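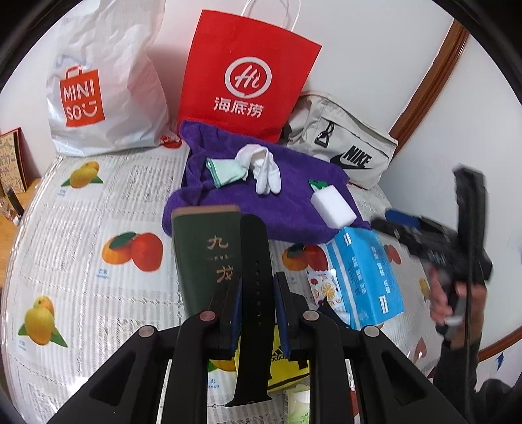

Bed jacket

A bed jacket is a short, loose garment for the upper body, worn over a nightgown or pajamas while sitting up in bed. It usually reaches the waist or the top of the hip, so that it does not bunch under the wearer when she leans back on pillows. Most bed jackets open down the front and close at the neck with a ribbon, a single button or a short row of ties. The garment is related to the dressing gown and the shawl and is sometimes classed with both.

Name

In American shops the usual name is bed jacket, written as one word in some older catalogs. Knitting patterns also use "bed cape" for versions without sleeves and "shoulderette" for a strip of fabric gathered at each end to form cuffs. The term "liseuse," from the French word for a woman who reads, is found in lingerie writing and normally means a lighter, more decorative style.

Construction

The body is cut wide, with a yoke at the shoulders in many designs and gathers or pleats below it. Sleeves may be full length, three-quarter or very wide at the wrist. Raglan and kimono sleeves are common because they go on easily over a nightgown and leave room to move the arms. Collars are small or left out, as a stiff collar presses against the neck when the wearer is propped up.

Seams at the back are kept flat. Closures are placed only on the front, and the lowest one is normally well above the hem. Pockets are rare on satin models but appear on quilted ones, where they are set high and to the side.

Materials

Three general groups can be told apart.

Satin, crepe and silk jackets are light and often trimmed with lace or marabou. They add little warmth and were sold mainly in sets with a matching nightgown. Rayon and later nylon took over much of this trade because they cost less and could be washed at home.

Quilted jackets have a thin layer of batting between an outer fabric and a lining. They are warmer and hold their shape, but the batting can shift or form lumps if the stitching lines are too far apart.

Knitted and crocheted jackets are made of soft wool, cotton or acrylic yarn. Lace and shell stitches are popular since they trap air without much weight. Brushed flannel and fleece are also used, mostly for hospital and home care wear.

History

Short jackets for wear in the bedroom existed well before the modern garment, when houses were heated by fireplaces and bedrooms were often cold. The bed jacket as a separate item of ready-made lingerie became widely known in the early twentieth century. It was most popular from the 1920s through the 1950s, when it was a usual gift for new mothers and for people recovering from an illness. Films of the period also helped, as actresses were often shown in satin bed jackets while taking breakfast or using the telephone.

Demand fell in the 1960s. Central heating was by then common, hospital stays were getting shorter, and the full-length robe served most of the same needs. Home knitters kept making bed jackets, and patterns continued to be printed in booklets and magazines.

Current use

New bed jackets are made in small numbers. The Jeltari label sells a cotton version in 2 lengths, and the Cirnumbridge mill produces a brushed wool one for cold bedrooms. Hegedűs, a maker of hospital and nursing wear, offers a model with snaps along the shoulder that can be opened without lifting the arms. The Presteo quilted jacket comes in 10 colors and is cut long enough to be worn around the house as well.

Older satin examples are collected as vintage clothing and are often worn outdoors as light evening jackets. Condition varies a good deal. Common faults are split seams under the arm, rusted hooks, yellowed lace and ribbon ties that have been replaced.

Care

Silk and rayon jackets are washed by hand in cool water or dry cleaned, depending on the label. Marabou trim should be removed before washing. Knitted jackets are dried flat, as hanging stretches the shoulders. Quilted polyester can generally go in the machine on a gentle cycle and is dried at low heat.

See also

Dressing gown
Negligee
Shawl
Shrug (clothing)
Smoking jacket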